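4.3 开放日现场演示

为考察手持夹爪采集方案在非实验室条件下的可用性，本课题组在 Minaveck 实验楼的开放日上设置了一处桌面整理演示。演示任务为将散放的小件文具逐一夹起并放入收纳筒，操作者包括课题组成员与到场参观者。与第4.2节的受控采集相比，现场不固定物体初始位姿，不加补光，也不对背景作遮挡处理，其余参数沿用 Mella 平台的默认配置。

演示共使用2套手持夹爪，指部构型相同。参观者在操作前观看一段简短示范，随后自行完成抓取与放置，课题组成员仅在其要求时给予口头提示。全天录得有效片段349段，其中由参观者完成的为279段，其余由课题组成员完成。片段的起止由操作者按键标定，未作人工修剪；时长不足以覆盖一次完整抓取的记录在导出时自动剔除，不计入上述数目。

图7给出腕部视角下的一帧。奶油色的叠环状收纳筒位于桌面远端，其前方斜放固体胶、透明笔杆的笔和橙色笔帽的荧光笔，荧光笔处于两指之间。

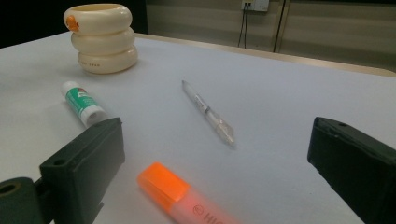 Minaveck，2018年3月22日
图7 开放日演示的腕部视角图像，两侧深绿色部件为夹爪指部。

由图7可见两类对感知不利的因素。其一，透明笔杆与白色桌面对比度低，轮廓主要依靠内部笔芯和浅淡的投影辨认，基于颜色阈值的分割在此类物体上不宜单独使用。其二，荧光笔距镜头过近而失焦，笔身印字仅能部分辨读；固体胶的一端紧邻左侧指部，两者边界不易区分。据此，后续标注对透明物体采用多边形轮廓，对近距失焦物体只标注主轴方向与可见端点，不要求给出完整边界。

参观者片段与成员片段的差别主要体现在接近阶段。成员通常先调整腕部朝向，使两指连线与笔身主轴近似垂直，再沿直线下降；参观者多在下降途中修正朝向，轨迹中出现停顿和小幅回退。此类修正动作在受控采集中较少出现，本文予以保留，并在训练集中单独标记，以便在第5节比较其对策略恢复能力的影响。

Aguiar 数据工具的负责人 Tiago Magalhães 在现场提出，收纳筒开口朝上且位置靠后，放置阶段的末端姿态变化可能大于抓取阶段，建议两阶段分别统计。本文采纳这一建议，按夹爪开合信号将每段记录切分为抓取与放置两部分。为使两类操作者的数据可比，统计分析自有效片段中抽取300段，抽样时保留全部成员片段，不足部分由参观者片段随机补齐。

上述数据的格式转换由 Nastden 脚本完成，4月重新核对了时间戳对齐情况。需要说明的是，开放日的物体种类有限，且均为桌面文具，所得结论不宜直接推广至较重或易变形的物体。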